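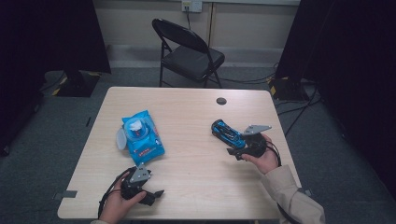
Wet wipes and drains: results of the spring screen audit

The Trudetthorpe pumping station recorded 77 blockage callouts on its two inlet screens in the twelve months to March. Crews sorted and weighed the material removed on 45 of those callouts. Wet wipes made up the largest share by weight on every one of them, ahead of paper towels, rags and hardened grease.

The audit was run by the Tumadora sewer district to settle a question left open by last year's maintenance review: whether the blockages came from grease that trapped wipes, or from wipes that trapped grease. The sorting supports the second explanation. Most of the clumps had a core of twisted fabric with grease on the outside. Clumps with a grease core were found mainly on the east line, downstream of the restaurant blocks on Hajji Street. 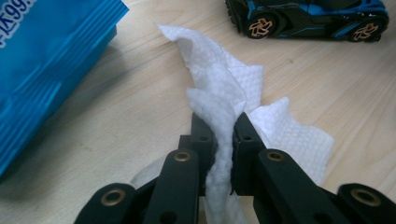

Toilet paper is made of short fibers held together mainly by weak bonds that let go in water. Many wipes use longer fibers, often with a share of polyester or polypropylene, and the fibers are tangled or bonded so that the sheet survives scrubbing. That strength is useful at the kitchen counter and a problem in a six-inch lateral. A wipe folds down readily when squeezed, as the crumpled white one between the two black jaws does, and a folded wipe can pass through a gap much narrower than the open sheet. It travels through the house plumbing without trouble and then catches on a root, a rough joint or the edge of a pump impeller. Later wipes wrap around the first.

The word "flushable" on a package describes whether the product clears the toilet. It does not tell the customer how far the sheet will have broken down by the time it reaches a pump. Residents should put all wipes in the trash, including those sold for bathroom use.

The district also tested 421 feet of the west line with a Plistix screen basket, which sits in a manhole and can be lifted out for cleaning from street level. The basket caught fabric well but filled faster than planned, and after heavy rain it had to be emptied before the end of a shift.

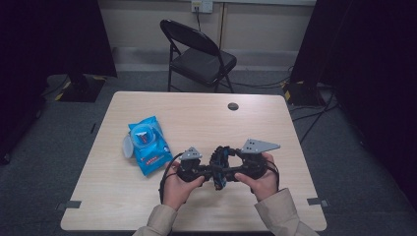

A second basket with wider bar spacing will go in at the next manhole downstream. Spacing is a compromise - narrow bars catch more and clog sooner. Crews will log the weight at each lift, and the two sets of figures will be compared before any baskets are ordered for the east line.

Property owners on the west line may notice a truck at the manhole between 9 a.m. and noon during the trial. Water and sewer service will not be interrupted. Slow drains on the ground floor should be reported to the district before calling a plumber, as the fault may be on the public side of the cleanout.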